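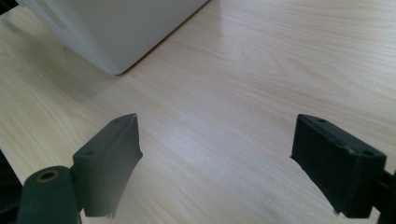
A tabletop case is a rigid plastic box with a lid, made to be carried by hand and opened on a table or workbench. It is used for sewing supplies, hobby tools, first aid goods and small electrical parts. Cases of this type are wider than they are tall, so that the contents can be reached without stacking. The outer corners are normally rounded, like those of the white plastic on the pale wood tabletop, and a smooth finish is common because it wipes clean. White and gray are the usual colors for household use.

Search this site Go

Construction

Most tabletop cases are molded in two parts, a base and a lid, joined by a hinge along one long side. The rim of the lid may be raised or beveled to stiffen it. Latches are fitted on the side opposite the hinge or at the ends. A snap latch is pressed shut with the thumb and opened by lifting its lower edge. Latches wear out before the shell does, and some makers sell them separately.

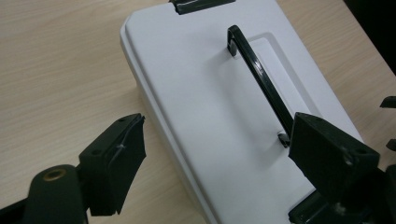
Handles are either fixed or folding. A folding handle turns on two pivots and drops into a hollow in the shell, which leaves the case flatter for storage on a shelf. Thin bar handles take up the least room but can be hard on the fingers when the load is heavy. Molded grips are wider and more comfortable.

History

The Fluson company sold an early line of cases with folding handles under the name Jiven. The first model weighed 700 grams empty and came with a removable tray of 24 compartments. Designer Naima Bennani later replaced the metal latch with a plastic one, and the tray was dropped from the cheaper version. The Jiven line stayed in production for nearly 67 months. A rival product, the Iltness, had 2 handles and was sold mainly to schools.

Care

Cases are washed with mild soap and dried with the lid open. Solvents can dull the surface. Grit should be brushed out of the hinge before closing.

See also: Toolbox; Sewing box

Share 24 Comments 2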